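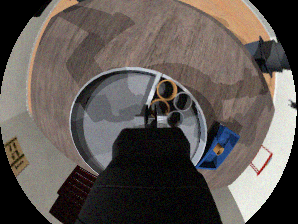

What is in this dataset?
Simulated episodes of two pedestal-mounted arms doing a sorting job with small ring and tube parts, 468 episodes in all. Each one has wrist views, a room view, joint states, gripper state and a one-line task text.

Lolel sort set, sim split
Maintainer: Leanne Kershaw
Last touched February 27, 2026

Quick notes, will clean up later. Set was made for the Gralomitz policy runs, then Mikkelsen wanted it too so it got its own card. All teleop in sim, no scripted demos. Operators worked in blocks of 12 episodes, then a reset of lights and part poses. Lighting is randomized pretty hard so expect heavy shadows on the table, dont filter those out.

Layout per episode:
meta.json - task text, operator id, seed
states - joints and gripper, both arms
views - wrist and room, same clock
outcome - success, fail or partial, set by hand 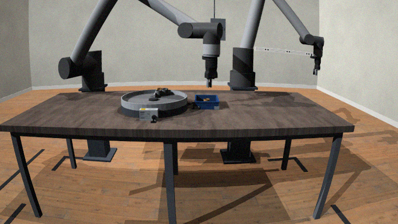 Do I need both arms to train on this?
Single-arm training works fine. Load the states for the arm you want and drop the other columns. The loader takes an arm flag, default is both.

Known problems
- 2 episodes have a clock slip between wrist and room views. Flagged in meta, skip them if you care about sync.
- Partial is a fuzzy label. Operators didnt agree on it early on, we relabeled in June but only the sort tasks.
- Room view hides one gripper behind the other in some seeds.
- Task text has typos. Left as is.
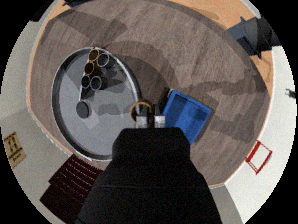

Grasp labels are the part that took longest. Every episode gets a close frame and an open frame, marked by hand from the wrist view, and a single frame out of order can't tell you which is which. A gold ring right behind the left fingertip could be a pick coming up or a release just done, so always read the gripper state next to the image. Annotators who went by image alone got a lot of these wrong and we had to redo 200 episodes. Same goes for any frame where the gripper body covers part of the bin.

Splits
Train and val are split by seed, never by frame. Please keep it that way if you re-cut it. Test seeds are held by Privumitz, ask Leanne.

TODO
- relabel partial on the leftover tasks
- write up the reset procedure
- fix loader crash on empty task text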